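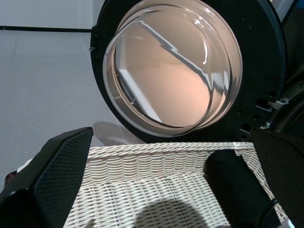 Does anyone else get a musty smell from a front-loading washing machine, and is there a way to get rid of it without a repair bill? Ours is a front loader and I love it to bits, but for the past month the clean towels have come out smelling like a pond! I've started leaving the door wide open after the last load, with my white wicker basket parked in front of it so I remember not to shut it. It has helped a bit — the room smells better, anyway — but the towels are still not right. I also want to know whether a wicker basket is a daft choice for carrying washing. My sister swears by plastic. Any tips very welcome, I do enjoy getting this sort of thing sorted!

Posted by Wulan Ginting, 21 April 2022

Vitória Carvalho

Oh, I had exactly this and it drove me round the bend. Run it empty on the hottest wash you've got. Mine is a 90 degree cotton programme and it takes ages, so put it on when you're going to be in. Before that, pull back the grey rubber seal (yours might be another colour) and have a good look in the fold. I found a baby sock, two hairgrips and a lot of slime. Wipe it with an old flannel and warm water with a drop of washing-up liquid, then dry it properly. The difference was brilliant!

Then do the soap drawer. It comes right out on most machines, there's usually a tab to press at the back. Scrub the ceiling of the slot as well with a toothbrush. And use less detergent, I'd been putting in nearly double what the packet said.

As for the basket, keep the wicker! Air gets through it, and it's so much nicer to look at. I only use mine for dry things, and everything goes in folded and stood on its side so I can see what's what. Dark clothes next to each other, bright ones at the end. Damp towels go in a bucket until they reach the line.

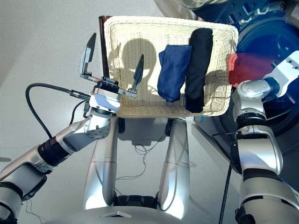 Mawar Osman

Filter!!! Little flap at the bottom front of the machine. Put a tray down first, there's more water in there than you'd think.

Kurniawati Hartono

Agree with Vitória on nearly all of it, but check your manual before going as hot as 90, because some machines have their own drum clean programme and that's the one to use. I do mine every October when the heating goes on, and again in spring. In between I wash my towels at 60, never crammed in, and get them out as soon as it finishes. My wicker basket is over 12 years old and still lovely — I line it with an old pillowcase so nothing snags, and the pillowcase goes in with the wash.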